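Ridmont bath showroom open day: my feet hurt and I want a new tub

13 Jul 2026

So I finally made it to the Burkero open day in Ridmont, after missing the one last October, and I'm so glad I went! It's a 36 mile drive for me, and I almost turned back when I saw the line of cars at the gate, but parking moved fast and there was cold lemonade at the door (free, and refilled often).

They let you through the workshop side first. I had no idea how much sanding goes into a bathtub. One whole bay is just people rubbing down rims by hand, then running a palm along the edge with their eyes closed, then rubbing some more. Our guide told us a tub can go back to that bay as many times as it needs to. She also said the shop finished 2866 tubs last year, and I believe it, going by the racks.

After that you wander the showroom on your own, and I lost most of the afternoon there. The Shek line is all short, deep tubs for small bathrooms. I climbed into one (you're allowed, shoes off) and my knees were up by my ears, but my back was very happy. The Flindis tubs are longer and lower. At 66 inches mine would fit under our window with a little room to spare — I had my husband text me the measurement twice.

I went back and forth on faucets more than anything. At home ours is on the wall at the foot end, and I've whacked my head on it rinsing out my hair more times than I'd like to admit. So I spent ages looking at tubs with the fittings on the long side.
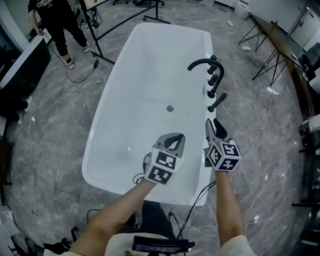 A woman named only as Tubfan on the showroom's comment board had written that she loves her rim faucet but wishes she had thought about which side she gets in from, as hers ended up on the wrong one and she steps over the hand shower every night. Good point! I went home and practiced climbing in and out of our old tub, fully dressed, and I'm a left side person.

I do like the black fittings against white, and the little round drain in the middle of the floor so you're not sitting on it at one end (well, depends how you sit). There was an open day coupon for $500 off a tub and faucet together, good through the end of the month, and it's on my fridge now. Delivery is extra and they won't carry it upstairs, so we need to talk about that.

Recent posts
Picking grout when you can't pick anything
The Ridmont flea market, rain and all
Two weeks without a kitchen sink
My towel rack fell down again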